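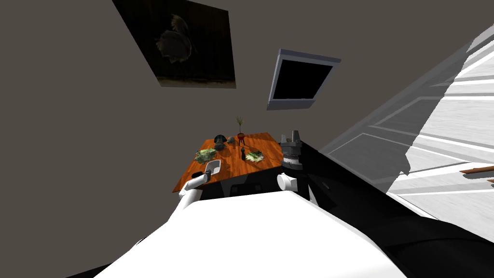
Prikudholm and the eleven who went away

By the time the January window opens, Prikudholm will have 11 players out on loan, which is one short of enough for a team and a substitute goalkeeper. The club calls this a development pathway. I went to ask Ea Thorlacius, the sporting director, where the path goes.

She met me in the players' canteen after training, with a cup of coffee and a folder she didn't open. Thorlacius has been in the job for two seasons and she's good at it, at least the part of it that involves talking to people like me. She answers the question she was asked, then answers a slightly better one.

"If a 19-year-old sits on our bench, he learns how to sit on a bench," she said. "I want him playing in the mud somewhere against a center back who doesn't like him. Every club our size says the same, and I'd be worried if we were the one that didn't."

Fine. I've heard that speech from her predecessor and from the man before him. So I asked for a name, one player who went out on loan in the last four years, came back, and is now a regular starter.

There was a pause. She gave me the left back, who I had to point out was away for six weeks and spent four of them injured. She laughed at that, to her credit.

"All right. It's a fair hit. But you're asking me to answer for players I didn't sign and loans I didn't arrange. Ask me again in two years."

In two years most of the current group will be out of contract. I said so, and she said that was true of most people in football, including sporting directors.

The case that bothers supporters is the winger who went to Hurnari in the summer. He had been the best thing about a poor preseason, and the fans had already made up a song for him. Since then he has played 210 minutes, nearly all of them as a late substitute, for a side that doesn't really use wingers. Anybody who had watched Hurnari in the spring could have told the club that, and I asked Thorlacius whether anybody had.

"We knew how they played. Their coach told us he wanted to change it," she said. "He meant it. Then they lost the first three and he went back to what he knew. I can't put the shape of another team's midfield in a contract."

Could she put minutes in a contract, though? Plenty of clubs do. A loan fee that goes up every time the boy is left out tends to concentrate a coach's mind.

"We have those clauses in some of the deals."

In this one?

"I'm not going to go through individual agreements."

I took that as a no. She didn't object when I said I was taking it as a no.

Then there's Jirkus, the consultancy that has been advising on where the players end up. Jirkus matches players with clubs using a rating system of its own, and it's paid by Prikudholm for each placement it recommends. You don't need a suspicious mind to see the trouble with that. A firm that earns money when a player leaves is unlikely to send over a report saying he ought to stay. Thorlacius has plainly been asked about it before, and for the only time that afternoon she sounded rehearsed.

"They advise and we decide. I've turned down more of their suggestions than I've taken," she said. "What they give me is hours. I have one full-time scout and he can't be at nine grounds on the same afternoon."

I asked to see a report and she said they were confidential. I asked if the Hurnari move had been one of their suggestions, and she said yes straight away, which I hadn't expected.

"I could blame them, and I'd be the one who signed it. So write down that I signed it."

Svend Vestergaard would have turned it down, or says he would. He's 61 and coached the Prikudholm youth side for longer than some of the present staff have been alive. I called him the next morning to ask what he makes of it all.

"You lend out a boy when you know what's wrong with him," Vestergaard said. "He can't head it, he's scared of a tackle, he goes missing after an hour. So you find a place that fixes the thing. What are they fixing now? I ask them and they tell me he needs football. Everyone needs football. I need football."

Vestergaard isn't a neutral witness. He left after a falling-out with the board, and his memory of the old days leaves out a number of loans that went nowhere, including a goalkeeper who spent a full season at Holst and came home with one cup appearance. When I brought up the goalkeeper he said that was different. I asked how, and he told me the boy had been homesick.

Still, his question is the right one, and I had put a version of it to Thorlacius before I left. What does the winger need to learn, and how would she know if he'd learned it?

"His decisions in the last third," she said. "He beats a man and then wants to beat him again. We watch every minute he plays and we talk to him each week. He's had a hard autumn and he's handled it well."

It was the best answer she gave me. It would have been better still if there had been more than a few minutes here and there to watch.

Prikudholm can call him back in January. Thorlacius wouldn't say if they will, only that "conversations are happening" — a phrase that has covered a lot of ground at this club over the years. The first team has scored once in its last four games, and the last home match drew 856 people, a fair few of whom were singing about a player who wasn't there.

I asked if she'd heard the song.

"Everyone's heard the song," she said, and went to find her scout.

December 23, 2018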